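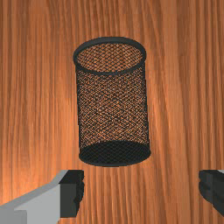 Bomdale Returners: degree completion records

One row per former player who came back to finish a course at Bomdale. There are 925 rows and 18 columns, and we love how far back some of them go!

What's in it: sport, last season played, credits missing on return, credits earned since, award date (blank if still studying).

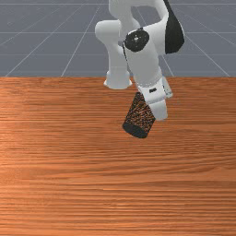
Arm and mesh cylinder at the table.

Credits are on the old scale, where 300 makes a full degree. Rows from the Flakamby campus used 100 per year and have been left as they came.

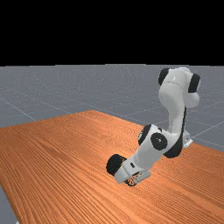 Moradi Athletics, Study Support Team

Last updated August 15, 2025. The next batch goes in after the October awards. Spotted a wrong season? Please tell us, we really do fix them.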